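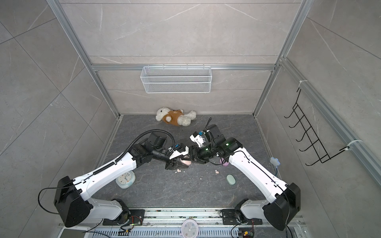 Last updated: June 30, 2026
Print this page | E-mail this page

I bought the Clasex alarm clock in January to replace a phone on the bedside table. It has a white face inside a pale blue rim, and it is round all the way — lay it on its side and the face tips upward, as mine does on the dark marble-patterned surface. The alarm is loud enough for a closed door. There is no snooze, and the set knob on the back is stiff. I ran it for 91 nights on one battery and corrected the time once.

The matching colours are sold separately. Grolilon makes a bag of small rounded pieces meant for sorting and fidgeting, and I ordered one for the same room. They come 100 to a bag, or 200 in the larger size. Mine are pastel: pale pink, lavender-pink, white and a mint green. The finish is smooth and they wipe clean with a damp cloth. They are small, so keep them away from toddlers. White crumbs show up badly on a dark top, and so does everything else — a lighter tray would be a better match for the colours. 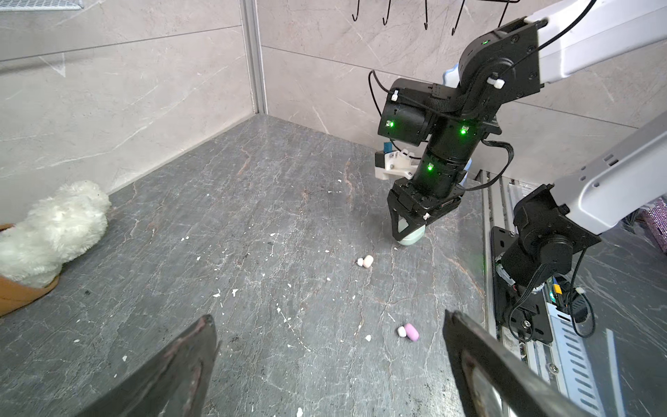 Verdict

The clock is worth the price if you can live without snooze. The smaller bag is plenty for one person.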